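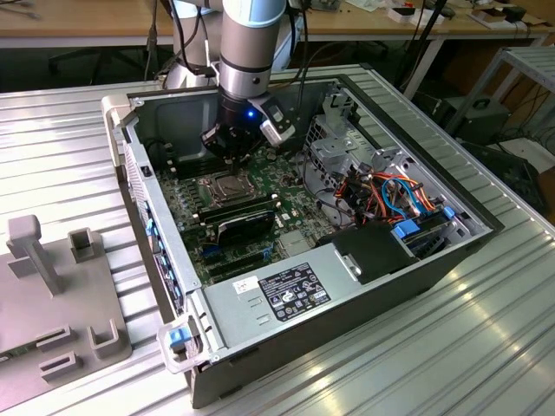
I've had the Grarine finger set on our arm for 8 weeks now, so it's about time I wrote it up. Short version: I like it a lot, I have two gripes, and I'd buy it again (well, I'd ask work to buy it again, at $887 a set).

Our cell does PC teardown practice, mostly memory and cards out of old desktop towers. The old Meken fingers were fine on big flat stuff, but they were too fat to get down between a row of memory slots and a CPU bracket. With these I can bring the gripper straight down over the processor area and still see what I'm doing!

Setting them up

Swapping them took me most of a morning. The screws are easy and the alignment is fussy. Both fingers have to sit dead even or one tip touches the board first, and you'll hear it. Shim the left one, check, shim again. Then redo your tool offset, even if you think you don't need to. I skipped it the first time and was off by enough to nudge a latch.

I'd also sort out your cables before you start teaching points. Ours loop off the wrist and over the case, and I re-tied them twice before I was happy with the slack at full reach.

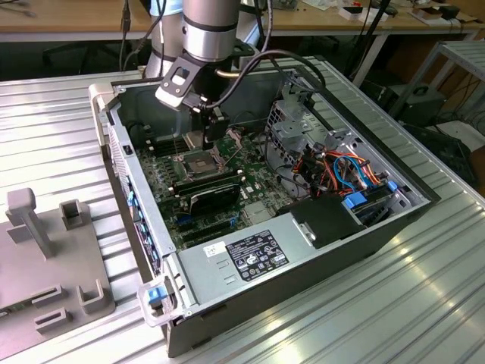 Living with them

I do a wipe-down and a screw check every morning, and I log every cycle. We're at 2,298 grips and the tips are still in good shape, just a bit shiny on the inside edges. One screw backed out in the first week, so a dab of threadlocker went on and it's been quiet ever since.

Power supplies and drive cages are another story. All those loose wires around the cage love to snag a skinny finger, so I keep a no-go zone over that whole side and do it by hand.

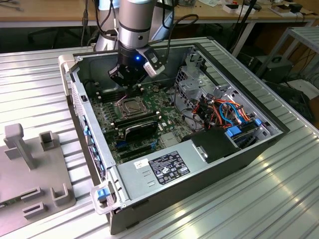
Fingers down over the board, with the power supply and drive cage still in the case.

The gripes

The manual is bad. The torque values are on a separate sheet that wasn't in my box, and Pulthorpe (the shop we ordered from) took ages to email it over. Also, spare tips only come in full sets, so if you chip one you're paying for both. Come on, Grarine.

Four stars from me. If you only handle big parts, stick with the Meken ones and save your money.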